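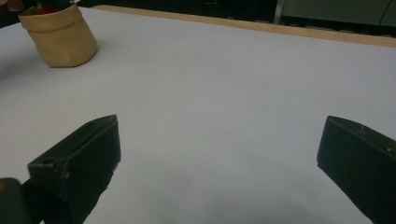

Zodwa Coetzee reckons we're closing too early on the approach, and that the policy will copy it faithfully if we don't stop now. Her words more or less. Fair. Going back over the April demos with that in mind.

Hand-held gripper, bag task and bear task, same bench for both. Target is 400 demos before we train again. 97 kept so far, 7 thrown out (lost tracking, my fault, moved too fast on the way in).

Notes to self on the bag:
- start high, come down slow, jaws fully open untill over the rim
- paper gives, so no hard squeeze. Zodwa wants a force limit in the Hudero config, not done yet
- vary the start pose more, mine all look the same when plotted

Bear on its round base. Harder. Fingers want to go either side of the neck and I keep arriving with one side ahead of the other, then correcting. Those corrections are probably good data?? Ask. Keep them for now, tag "recov".
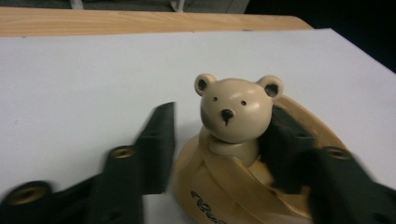 Replay on the arm, 4 pm

Ran 40 of the kept ones open loop on the Raltton. Bag fine. Bear grasps come in a touch low, same offset every time so its calibration, redo the hand-eye before anything else. Wrist delay in the Lutby logger also needs checking, timestamps drift on long takes.

Tomorrow: recalibrate, slower approaches, someone other than me holding the gripper.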